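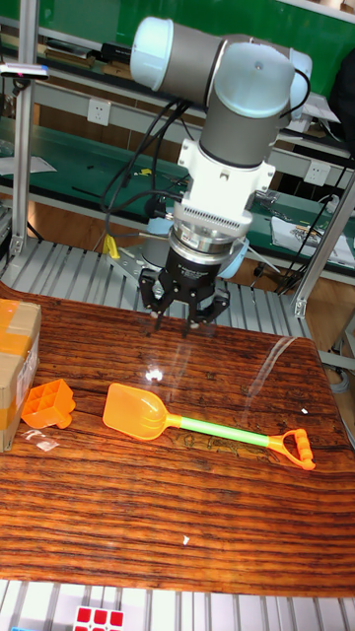
The three-finger gripper over the test table, with the toy shovel and sand mold from the object set.

Vesedon compares two grippers on household and toy objects

January 18, 2022

Automation test lab Vesedon has published results from a comparison of two end effectors mounted in turn on the same collaborative arm. The first is a three-finger articulated gripper, listed in the report as Asura. The second is a parallel-jaw unit from Flerkuren with flat rubber pads. Both were run with the same wrist sensor, the same controller and the same approach speed.

The test set contained 90 objects, most of them bought from toy and kitchen shops. Each object was placed on a tabletop at a random angle and the arm was given one attempt to lift it, hold it for 6 seconds and set it down. A slip of more than a few millimeters during the hold was scored as a failure.

Overall success rates were close. The differences showed up when the objects were sorted by shape. On long items with a thin shaft and a wide end, such as sand shovels and ladles, the three-finger gripper held better. The parallel jaws tended to let the heavy end rotate downward when the grasp point was away from the center of mass. On small square items with flat sides the parallel jaws were faster and needed fewer corrections before closing.

"The shovel was the object we argued over most," said Zoi Sarantis, who ran the trials. "You can take it by the shaft or by the grip, and the planner kept changing its mind between the two depending on the angle."

Translucent and glossy parts caused trouble for both grippers. Reflections from the polished tabletop produced false depth points near the objects, and in several runs the planner selected a grasp on the reflection. The lab repeated the affected runs with a lower light level and reports both sets of numbers separately.

Force data from the wrist sensor was logged throughout. According to the report, the three-finger gripper made contact with the table surface more often than the parallel unit, mainly when reaching for objects lower than the fingertip curve. Raising the final approach height by 2 millimeters removed most of these contacts but cost some grasps on flat items.

Changeover between the two grippers was also timed. Mechanical mounting was quick in both cases. Recalibration of the tool center point took longer for the three-finger unit, as its reference point moves with the finger position. Eun-ji Cha, who wrote the controller interface, said the driver now stores a separate offset for each grasp type.

The motion planner was Baek, used with default settings apart from the approach height. Logs for 139 of the runs are included with the report, along with the object list and mounting drawings. The remaining logs are being checked for timing errors.

A second round with a suction tool is planned for September. The object set will stay the same except for items with open grids or perforated surfaces, which will be scored as a separate group.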